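Tatitz

A word list of household vocabulary, gathered from people who are sure that everyone else says it wrong.

What it is

Tatitz is a plain text collection of the words families use for small household things that have no agreed name. The drawer with the batteries and the takeout menus. The last slice that gets cut in half until it can't be cut anymore. The thing you point at the television. The release holds 579 entries from 102 households, collected by mail, by web form and, in a few cases, by shouting from another room.

It started as an argument over what to call the heel of a loaf. That argument is still open, and both sides have entries in the file.

What it is not

It is not a dialect survey. I have a great respect for people who do dialect surveys, who have maps and training and know how to draw a sample. I have a spreadsheet. The households are friends, friends of friends, and readers of a newsletter called Kunine, so the file leans heavily toward people who like newsletters. If you use it to make a claim about how Americans talk, please leave my name off.

Files

entries.tsv holds the main list, one entry per line, tab separated.
households.tsv has one line per household, with region, number of people and languages spoken at home.
disputes.tsv has entries where two people under the same roof gave different answers and neither would budge.
notes.txt is the long-form stuff people wrote in the comment box. Worth reading with coffee.

There is no JSON version. There was one, and it drifted out of step with the TSV for most of April before I noticed, so I deleted it and felt better.

Columns in entries.tsv

id: a number. Gaps are entries withdrawn by the people who sent them. Please don't renumber.
word: as the household spells it. Many of these had never been written down before, and the spelling was often worked out on the spot.
thing: what the word refers to, in my wording.
said_by: all, adults, kids, or one. "One" means a single holdout.
origin: where the household thinks the word came from. Treat with suspicion.
household: matches the id in households.tsv.
sure: 3 for certain, 2 for fairly, 1 for "ask my sister."

A few sample lines, with tabs turned into slashes so they survive copying:

14 / firum / lint from a coat pocket / all / grandmother / 8 / 3
77 / the doings / TV remote / adults / unknown / 21 / 2
78 / clicker / TV remote / kids / "it clicks" / 21 / 3
240 / noose / the good scissors / one / refuses to say / 63 / 3

How it was collected

Each household got a sheet with 200 prompts and was told to skip any they had no word for. Most skipped nearly all of them. A small number filled in every line, and I suspect those people of making words up at the kitchen table, which is how the rest of the words got made too, only faster.

The prompts were written by me and Kgomotso Adams, who also did the hard work of sorting the origin column into something you can search. Where we disagreed about whether two spellings were the same word, Kgomotso won. The rule, if you want it: same sound and same thing, one entry; same sound and different thing, two entries; different sound, go away and ask the household again.

Known problems

The remote control is over-represented. People have a great deal to say about the remote control.

Origin stories are unreliable. Five households credit the same word to five different great-aunts.

Words borrowed from other languages are marked only when the household knew. If you spot your grandmother's perfectly ordinary Polish listed as a private invention, open an issue and I'll fix it with apologies to your grandmother.

Children's words go out of date fast. One contributor wrote back to say that the kid in question was now at college and wanted the entry taken down. It has been.

Line endings were a mess in the first release. They are merely untidy now.

Cleaning

Names of people and pets were removed, except where the pet's name is the word. Swearing was left in. If you need a version without it, filter on your own conscience; a script called mokgethi.py in the tools folder strips some of the stronger material, plus one word it should leave alone and I can't work out why.

Adding your own

Send one entry per line in the same column order. Leave id blank. Don't fill in "sure" for someone else, even if you live with them. Corrections are welcome, though "nobody says that" isn't a correction. Somebody said it, and they're in households.tsv.

License

Use it for what you like. Credit Tatitz and whoever taught you the word for the drawer.

Still wanted

Words for the gap beside the stove, for the chair that holds clothes, for the plastic bag full of plastic bags, and for the small green light on a thing you thought you had switched off. 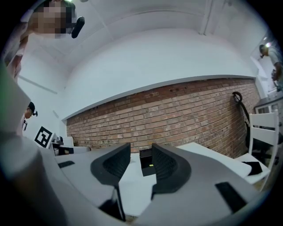 Page last changed: April

Changes since the previous release: disputes.tsv split from the main list, two withdrawn entries removed, "doohickey" and "doohicky" merged after a long talk. The heel of the loaf remains unresolved.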